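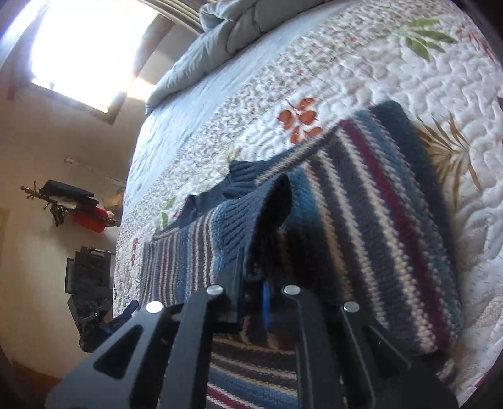

Who decides that a recording is good enough to teach a robot? At Gisham it is a second person, never the one who held the gripper, and this person works from a written sheet of 14 points.

Category: Visits & Open Days / Automation in practice

I went on Tuesday to the open day of Gisham, in Tollow, together with my colleague Dirceu Aguiar. Our own company, Lozano, writes work instructions for packing lines, so we wished to see how other people make rules for work done by hand.

The tour started at nine in a meeting room, with coffee and safety shoes which nobody needed later. Necati Altıntaş leads the quality desk and he was our guide. He gave each visitor a copy of the sheet. I was surprised how short it is. Point 1 is to wipe the lens. Point 2 is to close and open the fingers fully before the first take. Point 6, which Dirceu liked very much, forbids helping with the free hand. If the cloth slips, you let it slip and the take is marked, but it is kept.

Clothes are the most difficult category. A sweater has no fixed shape, and when you pinch it at one place the rest hangs down as it wants. The rule says to pinch the fabric with the finger ends and to lift slowly. It also says that knitted pieces must be handled on ordinary beds and tables in lived-in rooms, with the bedspread and the daylight that are there. Strong light from a window is no ground for refusal if the garment and both fingers can be seen.

In the review room we watched the checking. The clothes group had delivered 1651 takes in June, and 392 were sent back. Most of these had a missing start position or a wrong label. Mr. Altıntaş told us that he prefers a rejected take with a reason written to an accepted one with no name of the checker.

I had two critical remarks. The privacy rule is only point 13, and I would put it first, as the work is in private homes. Also the sheet does not say how long one person may hold the tool before a pause. Our guide wrote down both.

Lunch was good (lentil soup). In the afternoon there was a talk by Buvirard about storage of files, but we had to catch the train.

Comments (3)

marta_k: Is the sheet public? We have something similar with over 3000 words and no operator reads it.

Dirceu Aguiar: Small correction from your travel companion, the slipping rule is point 7. Point 6 is the speed.

henkv: Agree about the pauses. My wrist is tired after twenty minutes with such a tool.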